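Filed under: Workplace Safety / Housekeeping & Storage Checklists

Packing and Storeroom Walk-Round, Keane site, January, with comments

We have kept to the same order as last time so that the two can be laid side by side, and as before there is a tick, a cross or a "watch" after each item, followed by whatever seemed worth saying. Please do read the comments as well as the marks. Some of the ticks were only just ticks, and a couple of the crosses are nearly there and deserve a kind word.

1. Walkways clear to full width: TICK
Lovely to see, and a great improvement on the autumn. The painted lines by the goods door are wearing thin again and could do with a fresh coat before spring, when the Prestach deliveries pick up.

2. Fire doors closed and unobstructed: CROSS
The door at the foot of the stairs was wedged with a folded mat at 11 in the morning. I know it is a stiff door and everyone has their hands full (mine were full too, I had the clipboard and a mug), but the wedge has to go. A hold-open device linked to the alarm has been priced.

3. Extinguishers in place, pins and tags intact: TICK
All present. The one beside the kitchenette has coats hung over it, so a "watch" for that one, and perhaps another hook or two on the opposite wall.

4. Loose cables and leads bundled and off the floor: WATCH
Much better along the benches. Extension leads under the labelling table still need clips.

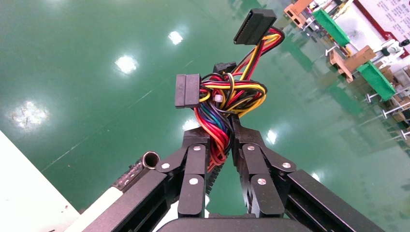
Item 4: power-supply cables, bundled, green floor.

5. Racking upright, load notices readable: WATCH
The Zodico bays are sound, with no dents or bent feet that I could find. The notice on the end bay has faded so badly that I had to guess at it, and guessing at a load notice is no good to anyone. New ones are on order. Please keep heavy cartons on the bottom two levels until they arrive, even if it means a bit more bending and a bit more grumbling.

6. Small items kept in boxes or trays: TICK
Well done, everybody. Open boxes are fine on the bench, but anything going up on a shelf wants a lid or a net over it.

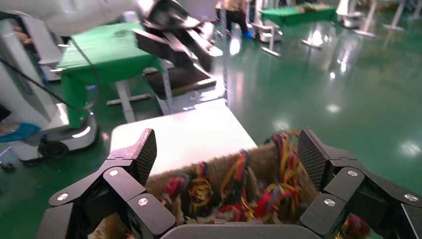 The only thing I would add is labels, written on the side and not just the top, so that the evening shift can find what they need without lifting everything down.

7. Steps and kick stools: CROSS
We should have four and I found three. One of those has lost a rubber foot and has been taken out of use until Grokia can send the part. Until then, please don't be tempted by the swivel chair. I saw the footprints on the seat!

8. Waste card and packaging: WATCH
The cage was full to the brim, and flattened card had begun to creep along the wall towards the heater. We agreed last time on a gap of 60 cm all round that heater and I should like us to stick to it. Emptying at the end of every shift would do the trick. 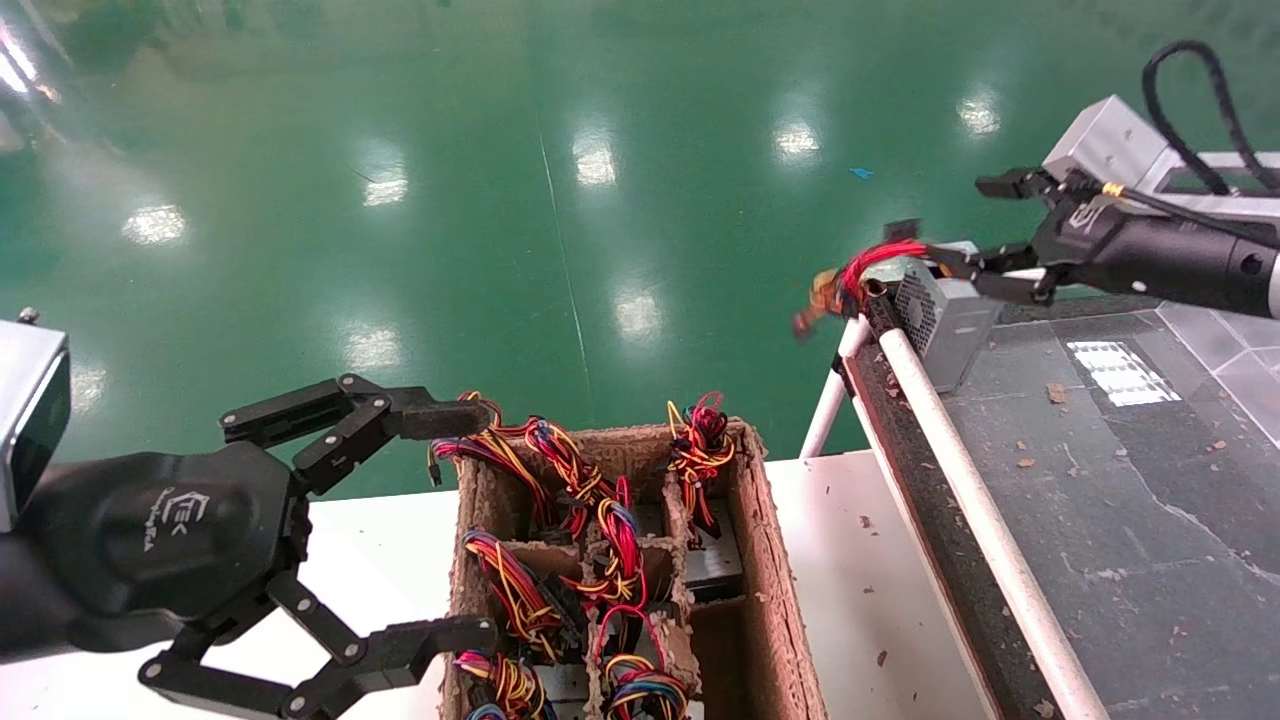 Dividers and inserts that are still good can go back to the packing bench for another turn, stacked no higher than the bench top. Anything damp or mouldy goes straight out.

9. First aid box: TICK
Plasters topped up and eyewash in date. The accident book had wandered off to the office and has been brought home.

10. Lighting: WATCH
Two tubes flickering over aisle 6, reported already. It is a gloomy corner at the best of times, so do take the torch from the hook if you are looking for something at the back.

Still open from last time: the stiff handle on the yard gate, and the draught under the goods door. Both have gone back on the list for the next walk-round.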